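### 3.2 Site selection and survey instrument

Fieldwork was carried out in Enau, a university town with a permanent student population and a seasonal visitor load that peaks in June. Two features made it suitable. Most shops in the old quarter still close for a long midday break, and the visiting population includes a large share of short-stay academic travellers, who arrive for workshops and training courses and have little control over their own timetables. Earlier work on midday closure has dealt mainly with leisure tourists, who can shift a meal or a museum visit by a few hours at no cost. Course attendees can't.

Respondents were recruited at three points: the rail station forecourt, the Jetdale hostel and the foyer of the Drindodard conference building. A total of 456 questionnaires were handed out and 257 were returned complete. Forms with any blank in the time-use grid were excluded, as partial grids could not be reconciled with the stated arrival and departure times. The questionnaire was offered in English only, which will have favoured certain nationalities; the effect is taken up in Section 5.

Each respondent was assigned to one of 2 groups according to the main purpose of the stay. The "programmed" group comprised those whose daytime hours were set by a course, conference or clinical placement. The "unprogrammed" group comprised everyone else, including people travelling with a programmed visitor but not enrolled in anything themselves.
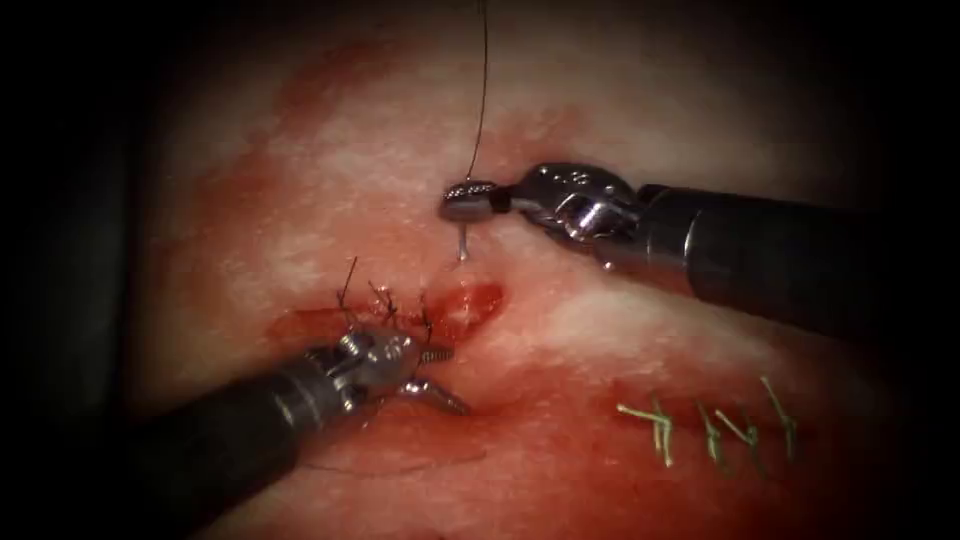 *Figure 4. Robotic instruments at a small open wound, with a curved needle held in the jaws of the right-hand instrument.*

Programmed visitors recorded their free time in blocks of 15 minutes, using the grid developed for the pilot. Blocks were coded as meal, retail, sightseeing, rest, transit or other. Where two activities shared a block, the one listed first was taken. Retail was defined narrowly as time spent inside a shop with its doors open to customers, so window browsing along a shuttered street was coded as sightseeing. This decision lowers the retail totals for the early afternoon and should be kept in mind when comparing them with results based on the Gajdoš scheme, where browsing and purchase are combined.

Opening hours were collected separately by walking the old quarter at half-hour intervals and noting which doors were open. The survey area contained 56 retail premises. Bars and cafés were logged on a second sheet and do not form part of that total. Posted hours were not used, as the pilot showed that many shops reopened later than the sign on the door stated.

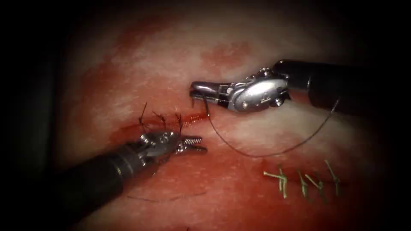 The two data sets were then joined on time of day. For each block in a respondent's grid, the share of premises open at that time was attached as a continuous variable, and the block was weighted by the respondent's length of stay. Blocks falling before 8:00 or after 22:00 were dropped. No adjustment was made for weather or for local holidays, neither of which varied enough during the survey period to support a separate term.

The distance between lodging and the nearest open food outlet was measured along walkable streets, with stairways counted at their horizontal length. Respondents staying outside the old quarter were assigned the distance from the tram stop they reported using most often.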